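Motley wants people for play-food sessions. We've read the claims that toy fruit teaches children to eat the real kind, and we don't buy them yet — so come and sort pears and grapes with us.
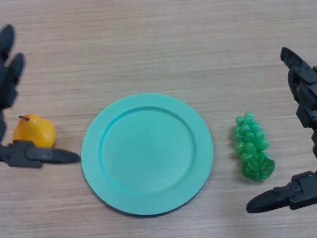 Page last changed: November

Parents, grandparents and doubters welcome. A session takes 50 minutes and pays nothing beyond your bus fare.

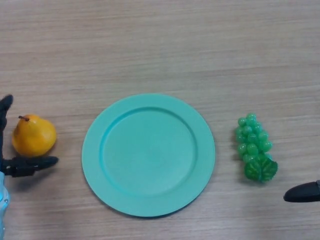
You'll fill in 2 short forms, and we'd like blunt answers. We have 60 places. To get one, write to Genowefa Sobczak at Motley.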